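# Setting up a simulated rack for a dish-loading arm

Part 3 of the Zarnetska build notes. Updated August 4, 2023.
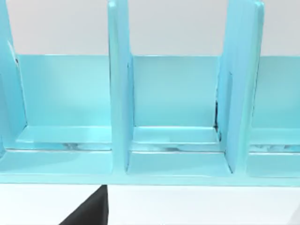

*Rack model in the simulator, seen from close in, with one gripper finger at the front rail.*

Zarnetska is the small arm Matilde Coelho and I have been building in the shared workshop on Rebelo Street. Parts 1 and 2 covered the frame and the wiring. This part covers getting the plate rack into the simulator so you can practice the placing motion before running it on the real bench.

You need the arm model from Part 2, a rack model, and a computer that can run the simulator without stuttering. My old desktop managed it once I turned shadows off.

## 1. Measure the real rack

Use calipers for the slots and a tape for the overall length. Write down:

- slot width at the floor and at the top of the dividers
- divider thickness
- height of the back panel
- height and depth of the front rail
- the step from the rail to the slot floor

Our slots are wider at the top than at the floor. I missed that the first time and had to redraw every divider.

## 2. Build the visual model

Draw one slot, then repeat it along the base. Keep the back panel as a single low wall and let the dividers stand taller than it. Round the edges of the dividers and the front rail if the real ones are rounded.

Pick a color that stands out from the table and the wall. Ours is light turquoise against a white tabletop and a pale gray wall, and the gripper is black. The edges are easy to find in the camera view that way.

Check the inside corners before you export. A thin dark line where a slot floor meets a divider and the back panel can mean the faces don't quite join. Zoom in on it in the drawing program and close the gap if there is one.

## 3. Build a separate collision model

Don't use the visual mesh for contact. Make each divider, the back panel and the rail out of plain boxes, and line them up with the visual parts. If a divider leans, rotate its box to match.

Turn on the collision overlay and look at the rack from the front and from one end. The boxes should cover the visual parts with very little sticking out. A box that is too thick will stop a plate that looks like it has room.

## 4. Place the rack

Set the rack on the tabletop, not slightly inside it. If the two overlap at the start, the simulator pushes them apart and the rack jumps. I raise it 5 mm, let it drop, and save the resting position as the start.

Then lock it to the table. We clamp the real rack down too.

## 5. Check the approach

Bring the gripper in slowly from the front with no plate in it. Stop at these points:

1. Fingers in front of the base rail.
2. Fingers above the rail, clear of it.
3. Fingers over the slot, centered between two dividers.

Put the camera low and near the rack for this. From higher up, the rail hides how much clearance you have – I had a finger passing straight through the corner of it for two evenings before I moved the camera.

Save each stop as a named pose. The motion script reads them from `poses.yaml`.

## 6. Run it with a plate

Add the plate and run the full motion at half speed. Yi-an Yeom wrote the logging script, which saves the joint positions and any contact between the plate and the rack. Set the run length to 600 steps to begin with.

We did 146 runs before moving to the bench, and 8 of them ended with the plate on top of a divider. All of those came from one bad pose for the end slot. Fixing the pose fixed the runs.

## If something goes wrong

**The plate shakes in the slot.** Lower the time step first. If that doesn't help, check that the slot floor's collision box is level.

**The finger touches the rail on the way out.** Add a straight lift before the arm pulls back.

**The rack slides.** The lock from step 4 was not saved. Load the start file again and check.

Part 4 covers matching the bench camera to the simulated one.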